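Folline Oral History Collection

The Folline Oral History Collection is a body of recorded interviews with people who lived through the wartime evacuation of the Folline valley and the years of resettlement that followed. It consists of sound recordings, typed transcripts, family papers lent for copying, and a set of hand-drawn maps made by the people interviewed. The collection is known chiefly through the work of Mercy Rweyemamu, who directed the interviews and edited the book drawn from them, The Lower Road.

Background

Folline was a farming district with one market town and a number of outlying hamlets. In the last winter of the war its people were ordered to leave at short notice. Most went on foot or by cart along the valley road to the railhead at Vustance, where they were held in goods sheds until trains could be found. Families were often split at this point, as the sick and the very old were sent on separately.

Written records of the evacuation are thin. The district office burned in the same week, and the papers of the railway company cover the movement of wagons but say little about the people in them. Local histories printed after the war gave the matter a few lines at most. Many of those who came back found their houses lived in by others, and the disputes that followed made the subject an awkward one for decades.

The interviews

Rweyemamu began recording in July, after a reunion of former pupils of the Folline school, several of whom had not met since they were parted at Vustance. She had intended to write an article on the school itself. The talk at the reunion kept returning to the road and the sheds, and she changed her plan.

The main series contains 30 interviews. Each speaker was seen at least twice, with some weeks between the visits, so that they could read the first transcript and correct it. Speakers were free to talk in whichever language they had used at home as children. Four chose to be recorded under another name, and their tapes remain closed.
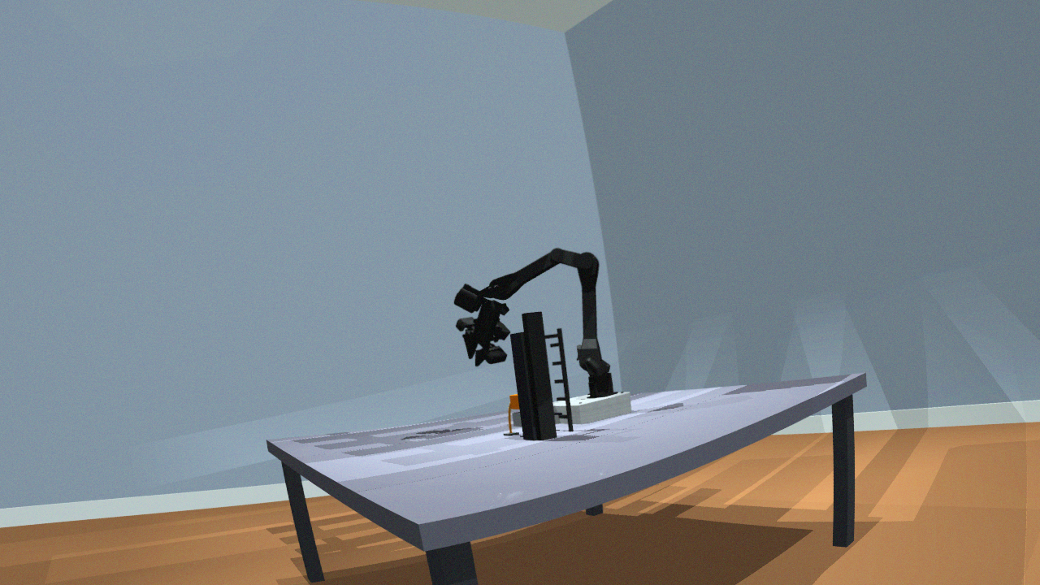 The questions were kept short and were put in the same order each time, beginning with the house the speaker lived in before the war. Rweyemamu has written that this opening was useful on practical grounds: people who said they remembered nothing could usually describe a kitchen, and from there would go on to who sat in it. The maps came out of the same method. Speakers were given a sheet of paper and asked to draw the way from their door to the main road, and a good many carried on until they had drawn the whole journey.

The Pistolska and Śliwiński papers

Two families lent written material. The Pistolska papers are a run of letters between sisters who were sent to different towns, and they are the only part of the collection written at the time of the events. The Śliwiński notebook was kept by a carter who made the trip to Vustance and back 3 times with other people's belongings. It lists loads, fodder and payments, with now and then a remark on the weather or the state of a bridge. Its dates do not always agree with the interviews — most speakers place the first departures several days earlier than the notebook does — and the difference has not been settled.

Publication and reception

The Lower Road follows the route of the evacuation, with passages from different speakers placed side by side at each stage. Where accounts conflict, both are printed. Reviewers generally praised the decision to leave the speakers' wording alone. Criticism was directed mainly at the lack of an index and at the small space given to the families who moved into the empty houses, none of whom were interviewed for the main series.

A second, smaller series was later recorded with members of those families. It has been transcribed but not published.

Access

The transcripts may be read by appointment in the town library at Folline, except for the closed interviews. The recordings are available as listening copies only. The Śliwiński notebook was returned to the family after copying, and readers are given a facsimile. The original maps are kept flat in a separate store and are brought out on request.

See also

Folline school
Vustance railway station
The Lower Road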